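Anance folding cell

The Anance folding cell is a two-arm robotic work cell used for folding towels and other small flat textiles. It was set up at the Barnon workshop and is operated there as a test and demonstration unit. The cell is known mainly through its maintenance handbook, the Veres notes, which describe in detail how the arms are aligned, how the grippers are looked after and which repairs can be made on site. The present version of the notes is dated 27/03/2018.

Layout

The cell consists of a white work table with one arm on each side. The arms are named left and right as they are seen by the fixed camera that looks over the table, and this naming is kept in all the documents, also when a person works from the other side. Each arm carries a gripper with two black fingers. A small camera is mounted at the wrist and looks along the fingers toward the cloth.

Containers for textiles are kept at the back corners of the table. Their position is not critical for the program, but they must stay outside the swept area of the elbows. The notes ask the operator to move both arms slowly through their full range after any container has been changed for a larger one.

Setting up

Setting up begins with the table. It is leveled first, and only then are the arms fastened, as a later correction of the table legs would change the height of both grippers at the same time. The bolts of each base are tightened in a cross pattern and are checked again after 30 hours of operation.

The fixed camera is adjusted next. It has to see the whole working area and both grippers in their waiting position. After this the wrist cameras are connected, one by one, and their cables are laid in a loose loop at the wrist. The loop must be long enough for the full rotation of the last joint. A loop which is too short pulls the connector, and a loop which is too long can catch on the fingers of the other arm when the two arms work close together.

The height of the fingers above the table is the most sensitive value of the cell. It is set with a feeler gauge at four points of the table, first with the left arm and then with the right arm. If the fingers are too high, they close above the cloth and take only the pile. If they are too low, they press on the table and the drive reports an overload. The values are stored separately for each arm, and they should not be copied from one arm to the other, even when both were mounted on the same day.

Checking with a towel

After the mechanical adjustment the cell is checked with a microfiber towel. A towel in one strong color is preferred, for the reason that the cameras separate it easily from the white table. The towel is spread flat between the arms with the short side toward the front, and the grippers wait open near its two front corners. The check then covers the gripping of an edge, the folding along the length and the release.

The wrist views are considered more useful than the fixed view for judging the grip. In them the operator looks for the stitched hem, the thickness of the folded edge and the position of each finger in relation to the cloth. The fixed view serves for judging the straightness of the fold and the clearance between the arms.

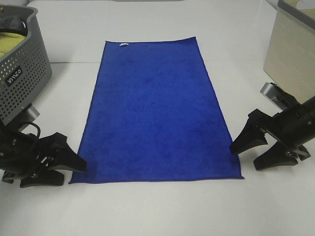
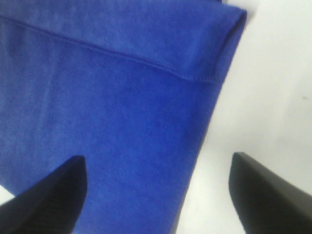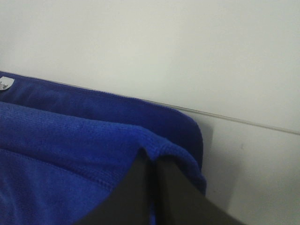
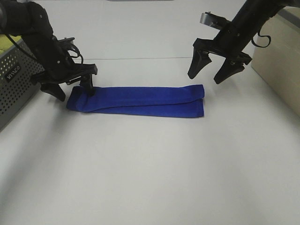 Towel check in the folding cell, from the fixed camera (first and last) and from wrist cameras (second and third).

A check is recorded as passed when the cell has made 13 folds in sequence without a lost grip. When a grip is lost, the count starts again from zero. The operator is allowed to straighten the towel by hand between two folds — the arms must be stopped for this — but not to change any stored value during the sequence.

Regular care

The fingers are wiped with a dry cloth at the start of each working day. Microfiber leaves a fine lint, which collects at the root of the fingers and in the guide of the gripper. Lint in the guide is the most frequent cause of a slow closing movement. It is removed with a soft brush, never with compressed air, which drives it deeper into the mechanism.

The table is cleaned with a damp cloth and left to dry before the next towel is placed. Small dark marks on the surface are normally ignored by the program, but the notes recommend removing them before a camera calibration. Dust on the lens of a wrist camera shows as a soft area that stays at the same place in the picture while the arm moves.

The screws of the gripper housing are inspected after every 400 cycles. Each screw is marked with a thin line of paint that continues on the housing, so that a turned screw can be noticed without a tool. A screw which has moved is taken out, cleaned, and put back with new thread locker. Simply tightening it is not considered as a repair.

Faults and repair

Most faults of the cell are mechanical and of a small kind. The fingers may lose their parallel position after a collision with the table. In this case both fingers of the gripper are changed together, and the height setting is repeated for that arm only. A bent finger is not straightened.

Broken wrist cables are the second common fault. The break is usually near the connector and appears first as a camera picture which is lost for a moment in certain positions of the arm. The spare cable, listed as part 641 in the Trumer catalog, is fitted with the arm switched off and supported from below. The old cable is used to pull the new one through the holder.

A fault that is harder to find is a difference in timing between the two arms. It can be seen in a fold which begins straight and runs diagonal toward one end. Before the timing is changed, the notes require that the finger height and the cleanness of both guides are checked, and that the test is repeated with another towel, as a towel with a stretched hem gives the same result.

Changes

The first fingers of the cell had a rubber cover, which gave a strong grip but did not release thin cloth well. The cover was given up in September, and the finger height was set anew on both arms. Later changes concern the cable holders and the order of the daily checks.

See also

Barnon workshop
Trumer catalog
Veres notes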